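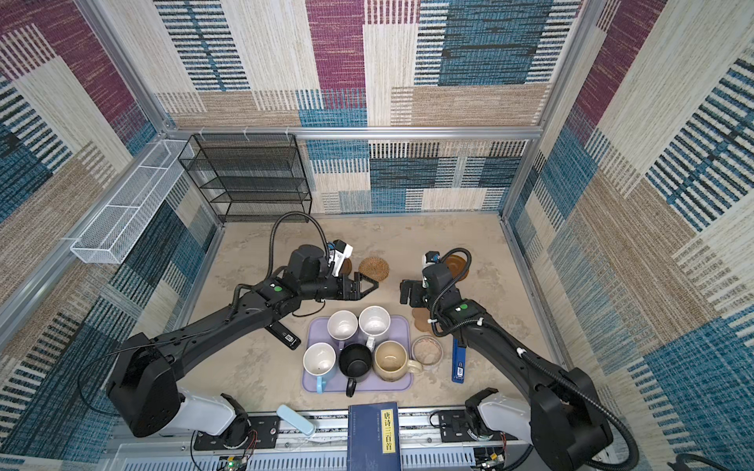
Project report: Why does tea taste different across town?
Neelam Ahuja, 2020-01-16

So my whole project started with an argument at my aunt's place in Grikbridge. She swears her tea is better than ours, and she buys the exact same tea bags! The only thing left to blame was the water, so that's what I went after.

Grikbridge gets its water from wells, and my side of town gets it from the Pant reservoir. I used a drop kit to test hardness at both taps. Mine came out at 312 and hers at 363 (both in milligrams per liter), so hers is harder, and I had guessed the opposite.

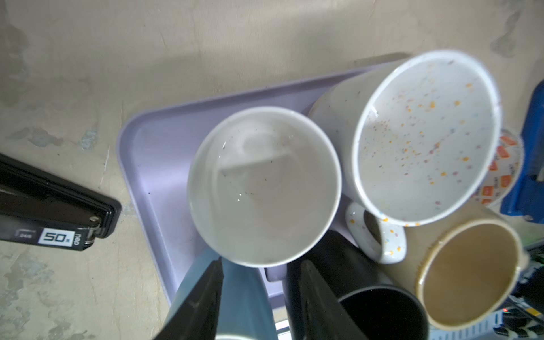

Fig. 1. Mugs and cups on and around a lavender tray, the white one with water in it.

Then came the taste test. I brewed both teas for 3 minutes and gave them to Sorin Ene and Meenakshi Yadav without saying which was which. Sorin liked the Grikbridge cup. Meenakshi said mine was brighter but hers had "more tea in it," and I still don't know how to score that.

Two tasters is not a lot, I know. In March I want to try again with more people and a filter jug, and I'd also like to let the water sit overnight first. My aunt has already asked for a copy of this.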